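Cards leaning and jamming in a partitioned box, and white specks on black surfaces nearby

Posted by Hae-won Jeon, September
Last updated: September

I am sorting a set of gold-patterned cards into an open box with thin partitions. The layout is one larger compartment on the left and three smaller ones on the right. I want the cards to stand on edge so that each can be read and lifted out without tipping the box.

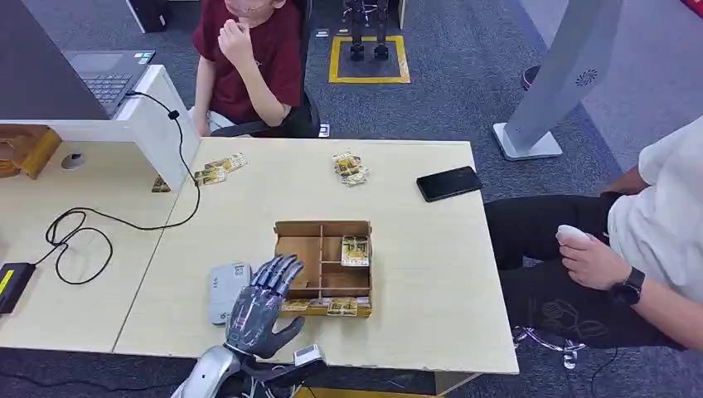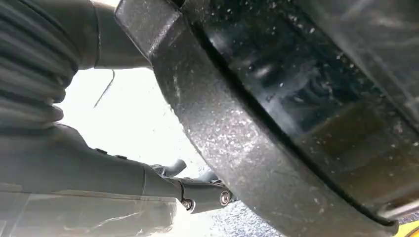
Photo 1: the partitioned box on the table with the cards. Photo 2: white specks on the black textured panel.

Two problems.

First, a card on its own in one of the small compartments stands up, but as soon as I add a few more they slide at the foot and end up at an angle. When the compartment is nearly full the opposite happens and I can't get a fingertip between them. I have tried loading from the front and from the back. The result is the same. The rest of the set stays on the table in a stack or in small groups until I know how many belong in each compartment.

Second, fine white and light gray specks, visible on the black textured surface in the second photo. I can't tell whether this is dust, dried droplets or something shed by the cards or the partitions. The glossy black surface beside it has them too. I don't mind cleaning a panel. I do mind if the same material is getting onto the printed faces of the cards, where it would be rubbed in every time a card goes past its neighbor.

I would like to keep the box. The total will be more than 50 cards once the second batch arrives, and I can stack the overflow elsewhere if needed. What fill level should I use, and how do I find out what the specks are before I wipe anything?

Musa Mohammed

Treat these separately. They may have nothing to do with each other.

Leaning. A card stands if it has friction at the foot and support near the top. In a partitioned box the foot is usually the weak point. The floor is smooth, the card edge is narrow, and any gap between the card and the partition lets it rotate until the top edge touches something. Adding cards makes the gap smaller but also adds weight to the lean, so a half-full compartment behaves worse than one with a single card against the wall.

What works:

1. Cut a strip of thin felt or cork to the floor of each compartment. Leave it unglued for now. The height you lose is small.
2. Cut a spacer block for each compartment, a little narrower than the compartment and about two thirds of the card height. Stiff foam is fine. Aletti sells an offcut pack, but packing foam from any carton does the job if the face is flat.
3. Load cards from one end and push the block up behind them. Move the block back as you add more.
4. Stop when the remaining gap is the thickness of a finger. Past that point you are compressing the cards and you will bend corners getting them out.

I would not give you a count per compartment. Card stock varies too much and sleeves nearly double the thickness. Measure instead. Stack 14 of your cards, press lightly, measure the stack with a ruler, and divide. Then take the inside length of the compartment, subtract the finger gap and the block, and divide by the thickness of one card. Write the result on a slip and leave it in the bottom.

The larger compartment on the left should take the cards you handle least, or take them flat. Standing cards in a wide compartment drift sideways as well as backward.

Specks. Tape test. Take a short piece of clear tape, press it once on the textured surface, lift, and stick it down on black paper. Loose dust and fiber lift off. Dried droplets mostly stay behind. Do the same on an inner partition, on a clean part of the table, and on the back of a card you can spare. Four pieces of tape, labeled. If the table and the panel match and the card back is clean, you have ordinary room dust and the cards are not the source.

If the tape comes up bare, touch one speck with a cotton swab dampened with distilled water. A mineral residue softens slightly or leaves a ring. Do this on the textured surface before the glossy one. Textured black hides a faint mark and gloss does not.

Nkechi Tamuno

I agree with the foam block. I disagree about leaving the floor strip unglued. It creeps forward each time a card is pulled, and after a week it is bunched at one end. Two dots of removable adhesive are enough.

I would also check the cut edges of the partitions. Thin dividers, whatever they are made of, often shed along the top where they were slotted together. Run a finger along the top edge over black paper. If anything falls, sand lightly with fine paper outside the box, vacuum, and seal the edge with one thin coat of clear acrylic. Let it cure for 24 hours before any card goes back. If the gold on your cards is foil and not ink, give it longer, as solvent left in a small compartment can dull foil.

For cleaning the black surfaces, start dry. Soft brush first, in one direction, with a vacuum nozzle held close by so that the dust leaves and does not settle on the next thing. Then a barely damp microfiber cloth on the textured part. A cloth with too much water pushes dirt into the low points of the grain and you get a gray haze when it dries. For the gloss, use a second clean cloth. The grit that came off the texture will scratch it. I have used Purneo wipes on matte black and they leave streaks, so I would skip them.

Move the cards away from the table while you do this. That includes the small ones lying against the front of the box, which are easy to forget and will collect whatever you brush off.

Sleeves solve most of your second worry. With Tratel thin sleeves the cards slide past each other on plastic and the printed faces are out of it. The penalty is thickness, and sleeved cards lean more, as the sleeve is slippery at the foot. Do the measurement Musa gives with the sleeves on.

Raili Kallio

Just get a box with narrower slots. I had over a full set in a Tuhumury tray and never had one fall over.

Comments

Hae-won Jeon: Tape test done on the panel, the table, one partition and one card back. Panel and table look alike under a magnifier, mostly fiber. Partition gave almost nothing. Card back was clean. Some of the smaller specks on the panel stayed put and I have not tried the damp swab yet. I'll do the floor strips first.

Modupe Iyamu: If you cut felt, cut it away from the cards. New felt sheds more than anything else mentioned on this page. Cork is cleaner.

Musa Mohammed: Fair point on the felt. Also on the glue dots.

Nkechi Tamuno: @Raili, the question says the box stays.

Raili Kallio: Missed that. The tray is still worth looking at for the second batch.

Modupe Iyamu: For the sanding step, what grit? I used 1,000 on similar dividers and it took the fuzz off without rounding the slots, but it clogged quickly.

Nkechi Tamuno: That is fine enough. Tap the paper out often and don't wet it.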